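"I Learned the Language From Parts Lists"

Rania Filali arrived in Iltdale in January with two suitcases and a dictionary she has since given away. She translates instructions for machines: how to install them, how to clean them, what to do when they stop. It is work that many people hold in their hands and very few read to the end, and she does not mind this.

"People open the booklet when they are already angry," she told me in her kitchen, where she has her desk between the window and the fridge. "So my sentence must be short. An angry person reads five words, then looks at the machine again."

She did not plan this profession. At university she studied poetry, and her first paid translation was a small book of letters, which sold, as she says, to the cousins of the author. Then a friend at Martinelli, a translation office in Homley, asked if she could take a manual for a packing line. It had 1,885 sentences. She remembers the number, for she was paid by the sentence and kept a paper on the wall.

"I cried over the word 'seat,'" she said. "A valve has a seat. A screw can be seated. I thought, who is sitting in this machine?"

I asked what a poet can bring to such texts. She was quiet for a moment and then took a folder from the shelf. In it she keeps the sentences that gave her trouble. One of them is only four words long, "Do not force it," and she worked on it for 2 days. In her first language the verb for "force" can also be used for a person, and the softer verb sounds like advice. In the end she wrote something closer to "Stop if it resists." The client accepted it without a comment.

"This is my best review," she said. "No comment."

The names of things are the other half of the work. Each client has its own list of terms, and the lists do not agree. For Zorent, a maker of equipment for bakeries, she keeps a glossary of 1,000 entries, and she is strict with it. If a part is called a cover on page 3, it cannot become a lid on page 12. A reader will go looking for the second part, and will lose an hour.
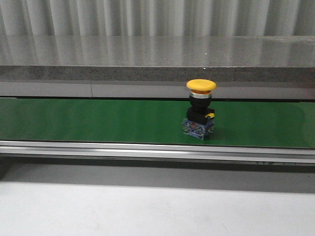
An emergency stop button with a yellow cap, on a green conveyor belt.

Warnings she leaves for the morning, when her head is fresh. She reads them aloud, standing up, and if she must breathe in the middle she cuts the sentence in two. Her neighbor once knocked to ask if everything was all right, after hearing "Danger of crushing!" through the wall several times.

Does she still write poems? A few, she said, and shorter than before. The manuals have changed her taste. She now distrusts adjectives, and she has become impatient with novels in which nobody knows where the door is.

Before I left, she showed me the coffee machine, a present from her sister. The booklet lay beside it, open, with two corrections in pencil.

"Page seven is very bad," she said, and filled our cups again — "but the coffee is good."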